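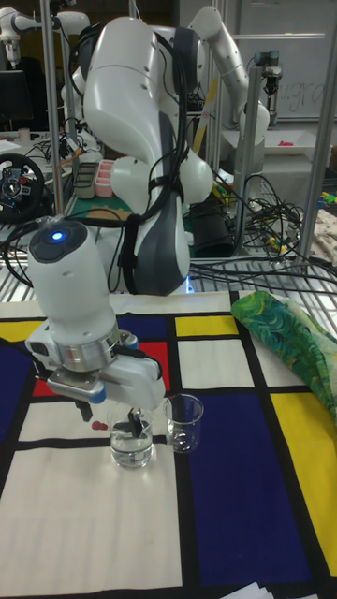

Manteles y vidrio: galería de textiles de mesa

Esta página reúne vistas de los textiles estampados que se utilizan como superficie de trabajo con recipientes de vidrio transparente. La selección es de Natalie Gosling y los textos son de Ivars Rimkutė. Publicada el 13 jul 2022.

El mantel principal es un estampado de tipo Mondrian: retícula de líneas negras y rectángulos blancos, azules, rojos y amarillos. Figura en el inventario de Ulard con la referencia 449. Se extiende sin planchar tras el lavado y se renueva cada 15 lavados; el ejemplar anterior se retiró en diciembre por pérdida de color en los paños rojos.

Los vasos de precipitados se colocan de preferencia sobre paño blanco. El vidrio vacío toma los colores contiguos y sobre azul o rojo el contorno se lee peor – el blanco, junto a una línea negra, da el borde más nítido. El líquido es agua sin colorante.

A la derecha de la mesa, doblada, queda una segunda tela: fondo verde con motivo de hojas en verde, amarillo y azul. Procede del lote Heveo, referencia 59. Por la densidad del dibujo se reserva para piezas opacas.
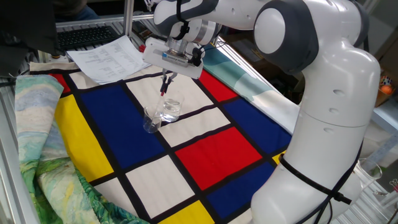

Dos vasos sobre paño blanco, junto a la esquina de un rectángulo azul. El de la derecha, lleno hasta la mitad aproximadamente, con el menisco visible.

Notas de catálogo

Lavado: 30 grados, sin suavizante. El suavizante deja una película que se transfiere a la base del vidrio.
Almacenamiento: en rollo, con la cara estampada hacia fuera. Los pliegues marcados levantan el borde de los recipientes pequeños.
Vidrio: aclarado final con agua destilada y secado boca abajo en rejilla.
Préstamo: máximo ocho días, previa solicitud a Marjorie Kershaw. Las telas se devuelven lavadas y con su etiqueta de referencia.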